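네 명의 엄마 아빠, 그리고 야구장 하나… 가족 드라마 '더스티어', 일요일 저녁 첫 방송

브라리코 제작, 새 가족이 된 두 집안의 첫 시즌을 따라가는 8부작
3월 편성 확정, 첫 회 상영회에 팬 500명 초대

콘텐츠 제작사 브라리코(Brarico)가 새 가족 드라마 '더스티어(Dustier)'를 3월 일요일 저녁 8시에 처음 선보인다. 재혼으로 한집에 살게 된 두 가족이 아이들의 어린이 야구팀을 응원하면서 조금씩 서로를 알아 가는 이야기다. 총 8부작이며 매주 일요일 한 편씩 방송된다.

드라마는 한때 인기 가수였던 새엄마가 남편의 두 아들이 뛰는 경기를 처음 보러 가는 날에서 시작한다. 챙겨 간 도시락은 한 사람 몫이 모자라고, 관중석 건너편에는 아이들의 친엄마가 앉아 있다. 누구도 나쁜 사람이 아닌데 다들 어디에 앉아야 할지 몰라 서성이는 그 오후가 첫 회를 거의 다 채운다. 대본을 처음 받아 본 제작진이 가장 좋아한 장면이기도 하다. 웃기다가 찡하고, 찡하다가 또 웃긴다!

제목 '더스티어'는 극 중 어린이 야구팀의 이름에서 왔다. 흙먼지가 유난히 많이 날리는 동네 구장에서 훈련하다 보니 어느 상대 팀보다 유니폼이 먼저 더러워진다고 해서 붙은 이름이다. 팀은 강하지 않다. 첫 시즌 내내 이기는 날보다 지는 날이 많고, 경기가 끝나면 두 집 식구가 같은 식당에서 마주치는 일도 잦아진다. 대본은 이 식당 장면을 매회 빠뜨리지 않고 넣었는데, 앉는 자리와 주문하는 메뉴가 회마다 조금씩 달라진다. 눈썰미 좋은 시청자라면 여기서 인물들의 사이가 어떻게 변하는지 미리 알아챌 수 있다.

극의 배경은 가상의 바닷가 소도시 '스콘덴(Skonden)'이다. 한때 휴양지로 북적였다가 지금은 조용해진 도시로, 주인공 부부가 도시의 유명세와 사진 기자들을 피해 이사 온 곳으로 나온다. 그런데 막상 와 보니 작은 동네의 소문이 연예 잡지보다 빠르다. 미용실에서, 약국에서, 야구장 매점에서 두 사람의 연애사가 끊임없이 각색되어 돌아다니고, 그 소문을 하나씩 바로잡으려다 일이 더 커지는 과정이 초반부의 큰 재미다.

각본은 드라마 창작 집단 나비츠카스(Navickas)가 맡았다. 나비츠카스는 이번 작품을 쓰면서 재혼 가정의 부모와 자녀에게서 사연 374편을 받아 읽었다. 특정 사연을 그대로 옮긴 에피소드는 없지만, 호칭을 둘러싼 어색함, 명절 일정표를 짜는 어려움, 학교 서류의 보호자 칸 앞에서 멈칫하는 순간처럼 여러 사람이 되풀이해서 적어 보낸 이야기가 작품 곳곳에 녹아 있다. 특히 4회는 통째로 '뭐라고 부를까'라는 질문 하나를 붙들고 간다. 막내가 새엄마를 부르는 말이 한 회 안에서 여러 번 바뀌는데, 마지막에 고른 호칭은 방송에서 직접 확인해 주시길 바란다. 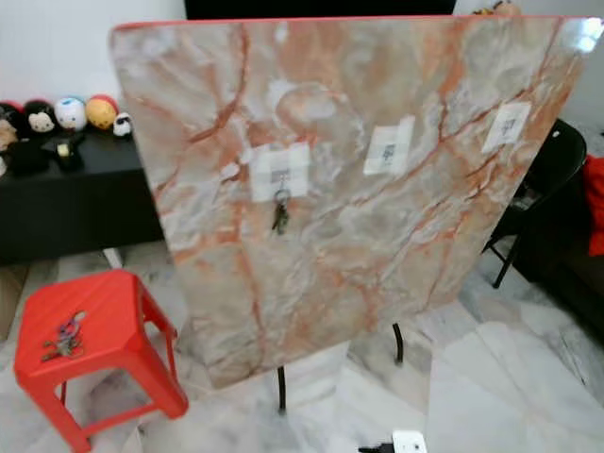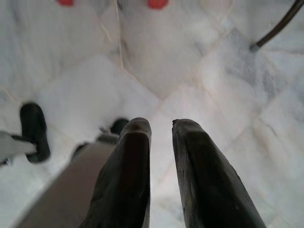
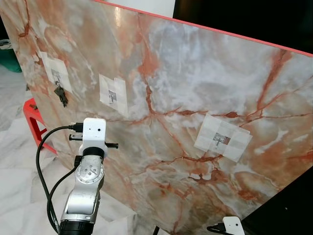 아이들과 함께 봐도 되나요?
초등학생부터 온 가족이 같이 볼 수 있도록 만들었습니다. 부모의 이혼과 재혼을 다루는 장면이 있지만 아이의 눈높이에서 차분하게 풀어 갑니다.

연예인 부부의 사랑 이야기도 빼놓을 수 없다. 두 주인공은 결혼한 지 여러 해가 지났는데도 관중석에서 틈만 나면 손을 잡고, 득점이라도 나면 주변 눈치를 보지 않고 입을 맞춘다. 그때마다 큰아들은 모자를 푹 눌러쓰고 막내는 박수를 친다. 브라리코는 이 부부를 갈등의 불씨로만 쓰지 않고, 서로를 정말 좋아하는 두 어른이 어떻게 부모 노릇을 배워 가는지 보여 주고 싶었다고 밝혔다.

음악에도 공을 들였다. 새엄마 역의 인물이 가수인 만큼 극 중에서 부르는 노래는 모두 이번 드라마를 위해 새로 쓴 곡이다. 경쾌한 컨트리풍의 주제가는 첫 회 오프닝에서 바로 들을 수 있고, 6회에는 야구장 마이크가 고장 나는 바람에 반주 없이 노래를 불러야 하는 장면이 나온다. 편집실에서 이 장면을 본 음악팀은 나중에 입히려던 현악 반주를 모두 빼기로 했다. 목소리와 바람 소리, 멀리서 누가 배트를 내려놓는 소리까지 그대로 남아 있어 이어폰으로 들어도 참 좋다.

어린이 배우들의 활약도 기대할 만하다. 더스티어 팀 선수를 연기한 아이들은 촬영 전부터 주말마다 모여 캐치볼과 주루 연습을 했다. 처음에는 공을 무서워하던 아이도 촬영이 끝날 무렵에는 쉬는 시간마다 글러브부터 찾았다고 한다. 경기 장면은 동작을 세세하게 정해 두지 않고 실제로 공을 주고받으며 찍은 분량이 많아, 대본에 없던 실책과 환호가 꽤 그대로 살아 있다. 5회에 나오는 기막힌 병살 플레이 역시 우연히 나온 것이다. 현장에 있던 어른들이 더 크게 소리를 질러서 녹음은 다시 해야 했지만.

의상팀은 관중석 패션에도 애정을 쏟았다. 새엄마는 첫 회에 굽 높은 샌들을 신고 왔다가 잔디밭에서 고생하고, 회를 거듭할수록 신발이 낮아진다. 친엄마가 늘 쓰고 다니는 챙 넓은 모자는 7회에서 뜻밖의 사람 머리 위에 올라가 있다. 작은 소품 하나에도 이야기가 있으니 천천히 즐겨 주시면 좋겠다.

첫 방송을 앞두고 브라리코는 팬 500명을 초대해 1회와 2회를 먼저 공개하는 상영회를 연다. 상영이 끝난 뒤에는 출연진이 무대에 올라 관객과 이야기를 나누고, 주제가도 처음으로 라이브로 들려줄 예정이다. 참가 신청은 브라리코 공식 홈페이지에서 받으며 한 사람이 네 자리까지 신청할 수 있다. 아이와 함께 오는 가족을 위해 거의 100석을 앞쪽 구역에 따로 마련했다. 신청자가 많으면 추첨으로 정하고, 당첨자에게는 문자로 개별 안내한다.

방송 기간에는 시청자 참여 행사도 이어진다. '우리 집 응원석'이라는 이름으로, 가족을 응원하러 갔던 날의 기억을 짧은 글로 받는다. 야구가 아니어도 좋다. 운동회, 피아노 발표회, 태권도 승급 심사, 동네 노래자랑 등 누군가를 위해 목이 쉬도록 소리쳤던 날이면 모두 환영한다. 뽑힌 글은 나비츠카스 작가진이 다듬어 마지막 회 방송 뒤 브라리코 홈페이지에 싣고, 글쓴이에게는 더스티어 팀 모자와 대본집을 보낸다.

본편이 끝난 뒤에는 제작 뒷이야기를 담은 짧은 영상도 매주 공개된다. 첫 영상에서는 어린이 배우들이 서로의 배역을 바꿔 대본을 읽는다. 둘째 영상은 주제가 녹음 현장을 담았고, 그다음 주에는 식당 장면에 나온 음식 이야기가 이어진다. 공개 시각은 매주 본방송 직후다.

작품 정보
제목: 더스티어(Dustier)
장르: 가족 드라마
분량: 8부작
제작: 브라리코(Brarico)
각본: 나비츠카스(Navickas)
첫 방송: 3월, 일요일 저녁 8시

취재 및 인터뷰 문의
브라리코 홍보팀. 출연진 인터뷰와 상영회 취재 신청은 공식 홈페이지의 언론 문의 창구에서 접수한다. 상영회 취재석은 신청 순서대로 배정하며, 1회와 2회 사전 시청을 원하는 매체는 신청서에 함께 적어 주시기 바란다.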